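Tips for showing household tasks with hand-held grippers

Workshop and home notes, Bristitz
Thursday, July 7, 2022

These tips cover two-handed demonstrations: picking, packing, folding and sorting, recorded with a gripper held in each hand. Most of them apply equally to remote control with a leader arm, and the differences are noted where they matter. Software settings are left out except where they change how you should move.

Before you start

Decide on one task and write it in a single sentence. "Take the items out of the box and put them on the blanket" is a task. "Tidy the bed" is several, and the recordings will disagree with each other about where one stops and the next begins. Keep the sentence taped to the shelf or door where you can read it between runs.

Charge everything the night before. A gripper that drops out halfway through a run costs more time than the charge would have. If you use the Leltex recorder, check free space as well. Our card holds 556 short runs of packing work, and the recorder gives no warning before it stops.

Clean the lens with a dry microfibre cloth. Kitchen roll leaves lint and, over a few months, fine scratches. Do the fingers next. Rubber pads can be wiped with a damp cloth and a drop of washing-up liquid. Bristle pads should be brushed out with an old toothbrush, working from the base to the tips, then tapped against the edge of a bin. Thread, hair and carpet fluff collect at the base of the bristles and hold the pads apart, so the closed position drifts.

Check the finger screws by hand at the same time. A quarter turn of slack at the base becomes several millimetres at the tip.

Setting out the work

Put the box or tray on a plain cloth or blanket. A patterned surface underneath makes small items hard to pick out when you review the runs. The pattern further back matters much less.

A soft surface such as a mattress is a fair test but a poor place to begin. The box tilts when you press on the rim, and anything round rolls to the low side. Do your first 200 runs on a table, then move to the bed or sofa. If the box still slides, put a square of non-slip drawer liner beneath it.

Clear boxes need more care than cardboard. Reflections on the walls change as you lean over, and the rim is easy to knock because it is hard to see. Run a strip of matt tape round the rim for the first sessions and take it off later. Turn off any lamp directly behind the box. Wash the walls with warm water and a soft cloth, never with window spray, which can craze acrylic.

Mix the contents. A box of identical blocks teaches one grasp. A better load has something rigid, something soft, something round and something that tangles. Jars, tubs, small cartons, cloth and a length of cord are all suitable. Empty glass jars should have their lids on. Leave out anything sharp, anything leaking and anything you would be sorry to drop.

Moving the grippers

Approach slowly, close slowly, lift at normal speed. Beginners do the reverse. The moment of contact carries the most information and deserves the most samples.

Keep both fingertips in view of the camera on that gripper for the whole approach. If your wrist has to turn so far that the tips vanish behind the item, back out and come in from another side.

Do not look under the gripper with your own eyes to solve a problem the camera cannot see. The recording will show a confident movement with no visible cause, and a policy trained on it will guess. When working by remote control this fault does not arise, provided that you watch the screen and stay turned away from the arm.

Use the second hand. Let it steady the box, hold back cloth or wait clear of the work in a repeatable position. A hand that wanders between grasps adds movement that has to be learned along with everything else.

For particular items:

Round items. Grip at or just below the widest point. Above it, the fingers squeeze the item downwards and out. Bristle pads give a little more grip here than smooth ones, but only when the two pads are parallel.

Cord and rope. Take a coil across its full thickness and lift straight up. Loose twine should be removed early, as it drags other things with it. If a loop has gone over something, lift the loop off first and make that a separate movement with a clear pause after it.

Jars on their side. Grip across the body near the middle of the length. Gripping by the neck lets the heavy end swing.

Cloth. Pinch a raised fold. Pressing flat and closing works one time in three and teaches the wrong habit.

Small cartons. Take them by the narrow faces. Wide faces bow inwards and the carton springs out when released. 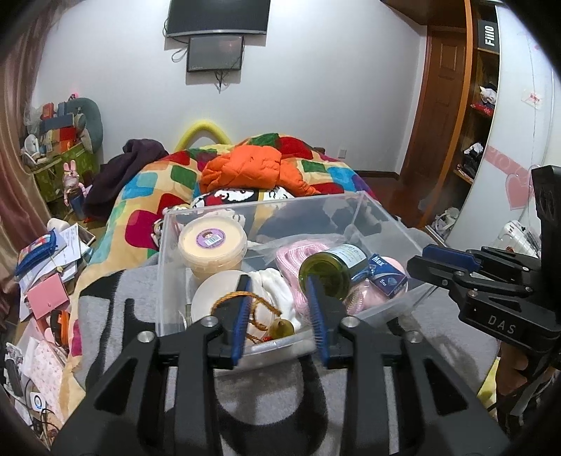
Emptying from the top down is the sensible order. Anything resting on another item comes out first, then whatever it was lying on, and the pieces in the corners last. Keep to that rule even when a lower item looks easier to reach. Pulling from underneath shifts the whole load and makes the rest of the run hard to compare with the others.

Mistakes and repeats

Keep a failed grasp if you recovered from it cleanly. Delete the run if you put down a gripper, reached in with bare fingers or moved the box to help yourself.

Change the layout every ten runs. Tip everything out, shake the box and reload it without arranging. Items placed neatly by hand fall into the same pattern sooner than you expect.

Stop when your wrists ache. Grip force becomes uneven and the approach gets hurried. On the Urnidier packing set we recorded 800 runs and kept 471, and most of the rejects came from the last part of long sessions.

Storage

Store grippers with the fingers slightly open. Bristle pads left clamped together take a bend and need an hour in the open before they straighten. Rubber pads stick. A shoe box lined with a tea towel is adequate, kept away from radiators.

Label each pair left and right on the body with paint pen. Replace pads in pairs, and write the change in the log next to the run number.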